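3.2 Tableware and the estimation of portion size

Bongani Nel
31st October

In the first part of the survey, we asked the households to write down everything they ate at the evening meal. The diary had one page for each meal, and the person who cooked was asked to fill it in before the table was cleared. We received 516 completed diaries. After the removal of those with more than three missing pages, 500 were kept for the analysis given in this section.

The diary did not ask for weights. It asked for the amount in the words that the family normally uses, for example "a full plate", "half a bowl" or "two spoons". This decision was taken after the pilot in July, when many cooks in Siston told us that they had stopped writing because the kitchen scale was slowing down the meal. The words are easier to collect, but they bring another difficulty. A bowl in one home can hold twice as much as a bowl in the next home, and the same person may use the word "bowl" for both a deep vessel and a very flat one.

For this reason we visited 157 of the households a second time and recorded the vessels they used. For each vessel we noted the diameter at the rim, the height of the wall on the inner side, and the shape of the wall (straight, sloping or curved). We also asked what the vessel was called in the home and which foods were usually served in it. In total 1,026 vessels were recorded. Cups and glasses are not included in this number and are treated in Section 3.4.

The vessels could be placed into four groups without much disagreement between the two coders: flat plates, rimmed plates, shallow dishes and deep bowls. Most disagreement concerned the third group. A shallow dish, in our use of the term, has a flat floor and a low wall that stands up more or less straight from it (Figure 4). It is neither a plate, from which sauce can run over the edge, nor a bowl in the usual sense. When such a dish is filled only to a thin layer, it can look full to the person who eats, although the volume is small.
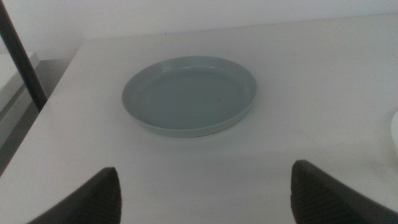 Reading time: 4 minutes

Figure 4. A shallow round dish with a low, straight-sided wall, seen at an angle from above.

The names given to the shallow dish were the most varied of all the groups. In Siston it was mostly called a plate. In Jarkon the word "bowl" was preferred, and older respondents had a separate word for it that the younger ones understood but did not use. This matters for the diaries, as "half a bowl of beans" from Jarkon may refer to a vessel that a reader from Siston would imagine as a plate. We therefore did not convert the amounts with one single table. Each diary from a visited household was converted with the vessels of that same household. For the other diaries, we used the median vessel of the same name in the same town.

Hosseinzadeh's procedure for household measures was followed for the conversion, with one change. The original procedure assumes that a vessel is filled to the rim when the respondent writes "full". Our own observations at the table did not support this. Soups were served to a finger's width below the rim, while rice and stews were often heaped above it — mainly in the flat plates, where the wall gives no limit. We asked the cooks to show us a "full" serving with dry rice, and the level they reached was used in place of the rim.

The effect of this change was not equal for all groups. For deep bowls the converted amounts became smaller, and for flat plates they became larger. For shallow dishes the two corrections almost cancelled each other, and the mean hardly moved, but the spread between households remained wide. We believe that the spread is real and comes from the habits of the families. Some used the shallow dish for the main food and others kept it for side dishes such as pickles or sliced fruit.

Color was recorded too, but only as a note. Earlier work suggests that contrast between food and tableware may influence how much people serve themselves. Our design does not permit a test of this question, because the foods were chosen by the households and were not the same on the different vessels. The notes are kept with the Hodico data file for those who wish to use them.

One limit of the second visit should be mentioned. The families knew that we would come, and a few cooks admitted that they had brought out their better tableware. Where we learned of this, we asked to see the everyday pieces also, and only these entered the calculation. It is possible that other cases remained unnoticed. The comparison with the diaries, given in Section 3.3, suggests that they were few.

We use cookies to remember your reading settings. Accept | Manage preferences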